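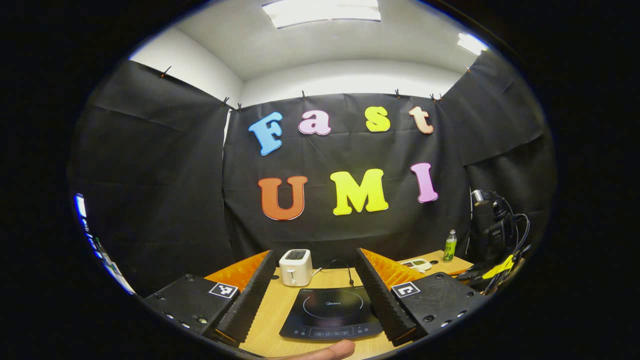 **Figure 3.** The kitchen station, with an induction cooktop and toaster on the table and black curtains behind, viewed past the fingers of the hand-held gripper.

### 4.2 Planning the equipment budget

When Mahlet Sisay and I first sat down to plan our spending, we put nearly everything toward the arm and very little toward the room, and we would gently encourage other small labs to think again before doing the same. Curtains, clips and ordinary kitchen appliances are cheap one by one, but they do add up (ours came to 300 dollars per station), and they all had to be in place before any collecting could start. We now price each station as a whole, with two spare sets of finger pads, and we ask Fostberg for quotes in March, well before the money has to be committed.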